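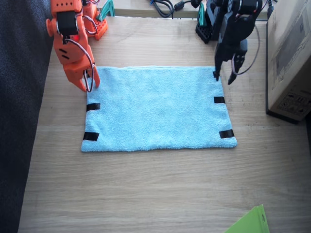

The Kavetti creek turbine is sold as a 600-watt generator, and I have no doubt that somewhere there is a creek that would get 600 watts out of it. Mine is a branch of the Nisbet that runs behind the shed, drops 16 feet between the culvert and the property line, and in a good month could fill a bathtub if you weren't in a hurry. Kavetti's website has a calculator for this. I used the calculator. It told me I was a "great fit," and having since entered the numbers for my kitchen faucet, I can report that the faucet is a great fit too.

What you get is a plastic housing the size of a mixing bowl, a bronze wheel, a small generator on top, 2 nozzles, and a bag of fittings in a thread size that the hardware store in Mullside had never heard of. The pipe is your problem. So is the intake screen, the cable, the battery, and the conversation with the county. I paired mine with a secondhand Kultitz battery that was already in the shed, and the two got along fine once I found the setting that stops the turbine's controller from shutting down every time the battery says it's full.

Assembly took a weekend, most of it spent in waders. The manual is decent on the electrical side and oddly poetic on the plumbing. ("Allow the water to find its path.") It had found its path, down my sleeve. The housing gasket is good, though, and the wheel is a lovely piece of casting, far nicer than anything else in the box.

Output with the larger nozzle settled at 47 watts. Before you laugh, that's 47 watts all day and all night, including at four in the morning when the solar panels on the roof are contributing nothing but weight. It comes to a bit over a kilowatt-hour a day, enough for the shed lights, the internet router, and a small chest freezer that used to live in fear of outages. In May, with the creek up, it did better for a while. Then the leaves came off a sycamore in one Wednesday storm and it did nothing at all until I raked the screen.

The noise is a steady whir, like a blender in somebody else's house. I stopped hearing it after a week. The dog hasn't.

Would I buy it again? Yes, but with a better screen from the start, wider pipe, and no faith whatsoever in the calculator. Measure your flow with a bucket and a stopwatch, at the driest time of year you can stand to wait for. If you have real drop and a creek that keeps its promises, this is a sturdy little machine. If you want it to pay for itself, I'd look into outliving everyone you know.

Comments

wetboots says:
What diameter pipe did you run? I lost half my pressure to friction the first time.

Reply from the author:
Too narrow, same as you. I'm replacing it when my knees agree.

offgrid_ish says:
The calculator told me I was a great fit and I live on a pond.

Mullside reader says:
The feed store has those fittings now. Ask at the back counter.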